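Packing up the small stuff

I have been putting off the toy sort since November. I know this because that's when I bought the notebook I was going to use for it, and the first page says "TOYS" in big capital letters with a line under it, and then there is a grocery list.

So. We're moving the kids into one room at the end of the month so that my mother can have the little one at the back, and the little one at the back is where everything small goes to live. I don't mean the big toys. The big toys are easy! The dollhouse goes to my sister, the trike goes in the shed, done by lunchtime. I mean the stuff that collects at the bottom of every bin and drawer. Little plastic things. Halves of things. Things that came with other things.

My first attempt, a couple of weekends ago, was a disaster. I had bought a set of stacking drawers from Ruvden (pretty, pale green, on sale) and I sat on the floor and tried to give every kind of toy its own drawer. Animals, vehicles, doll clothes, craft bits. There are 12 drawers. By drawer seven I was making categories like "round" and "possibly from a kit." Then Manuela Rinaldi from two doors down came by to return my cake tin, looked at me sitting there, and said that when she did hers she got one cardboard box and didn't let herself have a second one until the first was full. No drawers, no labels. You pick a thing up, it goes in the box or it goes in the donation bag, and you move on.

I took the drawers back. I got 35 dollars for them, which covered takeout.

So this time it was one box, a plain brown one that has already been through two moves and a Christmas. It's getting ragged at the corners and I don't care, it's only going as far as the top of the closet. And the rule for anything tiny is that it has to be in a clear bag before it goes in. I started with the bags so the bottom of the box would be sensible.

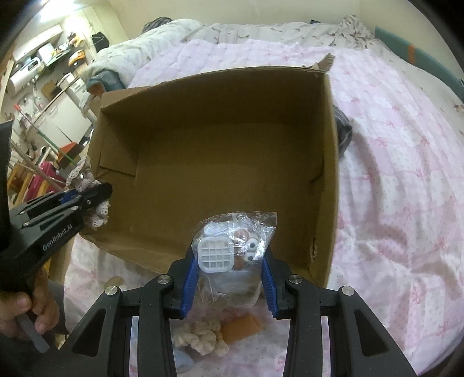

Toy eyes (I think?), a little white grid and a couple of reddish-brown bits, all bagged together.

I love a clear bag. I know, I know, plastic. But I reuse them until they give up, and I've tried the pretty cotton drawstring ones and what happens is that you have to open every single one to find out what's in it, and then a child sees you opening bags and wants all of them. With a clear bag I can hold it up, say "craft bits" and put it down again. It takes two seconds.

I've stopped trying to work out what each piece was for, too. That was my other big mistake the first time around. I'd pick up some small round thing and lose ten minutes trying to remember if it belonged to the Clirkside game with the spinner or to the marble set my brother-in-law gave us, and then I'd go and find the marble set to check, and then I'd be sitting in the hallway reading the instructions to a marble set. Now small mystery pieces go in together, and if somebody comes crying to me for one in the next six months I'll know where to look.

A few things I've worked out along the way, in case you've got a room like this:

Do it on the bed if you can. I started out on the floor and my knees made it very clear that they were not in favor. On a bed everything is at the right height, and you have to finish before bedtime or you have nowhere to sleep. That alone has made me faster than any timer ever did. (We have the pink sheet with the little bows on in there at the moment, and I'd forgotten how much I like it. It was a hand-me-down from the El Idrissi family and it has washed up beautifully.)

Don't fold the flaps in until you're finished. I keep wanting to make the box look tidy halfway through and then I have to open it all up again.

Put the soft things in last-ish. My mother would say first, as padding, but I found they just swallowed all the little bags and I had to go digging. Soft things on top can be squashed down, and you can grab one in a hurry if there's an emergency at bedtime.

Which brings me to the crochet. Oh, the crochet. I went through a phase. If you've been reading here for a while you'll remember it, because I posted about it constantly, and some of you were kind enough to send patterns. A lot of it never turned into anything recognizable. I've kept more than I should have. I did manage to put a whole tangle of half-finished pieces in the donation bag and then took one back out, and I'm not going to say which one.

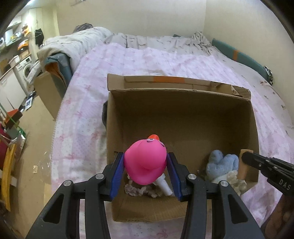 Pink duck going in with the soft things. The crochet is staying, don't argue with me.

The duck was a whole discussion. My daughter says ducks are bath toys and should live in the bathroom, and she's right, but the bathroom shelf is 43 centimeters long (I measured it for the new basket) and it is full. It is so full that you can't get the shampoo down without something landing in the tub. So one duck was going to have to take a sabbatical, and the very pink one was chosen by a vote I wasn't invited to. I was told it could come back in the winter if another duck went on vacation. I agreed to this. I'll probably regret it.

My son, Kelby, had no opinions at all about any of this until the tape came out, and then he had several.

Still to do: the bin behind the door, the shoebox of stickers, and whatever is under the bed. I had a quick look with the flashlight and closed that door in my mind for another day. I also need to decide if the doll clothes go with the dolls or by themselves. They've been by themselves since last year and the dolls have been walking around in socks.

If you've got a good way of storing sticker sheets so they don't curl up, please tell me in the comments. I've tried a folder and I've tried a flat tin, and the tin was better, but then I wanted the tin back for cookies.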